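4.2 What people do with the middle of a table

I went into the Grinville interviews thinking I'd be asking about storage. I had a whole list of questions on cupboards and pantry shelves, and by the third household I'd pretty much dropped it, because everyone wanted to talk about the table instead. So this section is about tables, and about where groceries sit between coming through the door and getting put away (if they ever get put away!).

We had 161 households in Grinville and 232 in Ponce, and each one kept a landing diary through November. I asked people to write down where each shopping trip got set down first and what was still there at bedtime. The diaries are messy and I love them. One family drew a little map every night. Another wrote "same as yesterday" for most of the month, and I coded that as a repeat, which my co-coder argued with me about for a week.

The pattern I kept running into was what I've started calling edge settling. Stuff drifts to the sides and stays there, and the middle gets kept clear for homework, dinner, bills, whatever comes next. Of the 346 diaries that were complete enough to code, 62 showed a packed middle on most nights, and those came mainly from homes where the table wasn't used for eating. Figure 3 shows the kind of layout I coded as edge settled, with packages, bottles and boxes along both sides and the center mostly open.
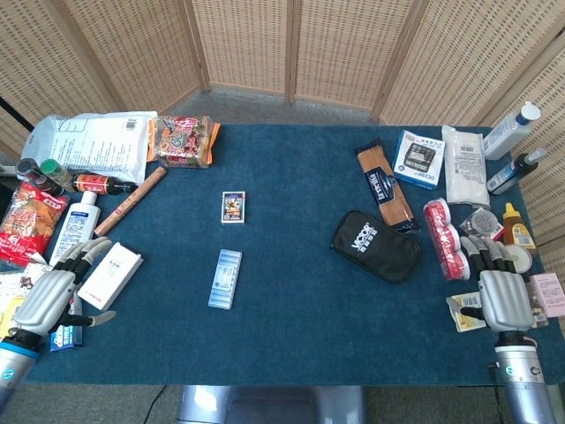

Does edge settling just come down to having a bigger table?
Table size explains part of it, but the habit showed up in small kitchens too, where people stacked things higher along the sides to keep a place to eat.

I also want to flag a wording problem. The first version of the diary, borrowed from the Rendthorpe pantry survey, asked what was "left out," and people heard that as a scolding. A few apologized to me in the margins! We switched to "still on the table" before the Ponce round, and the entries got longer and a lot more relaxed. I can't fully separate that change from real differences between the two towns, so please read the town comparison in Table 5 with that in mind.

Bags were the other headache. Brivenetti totes stand up by themselves, and plenty of people never unpacked them, so I had to decide if a full tote was one item or many. I went with one.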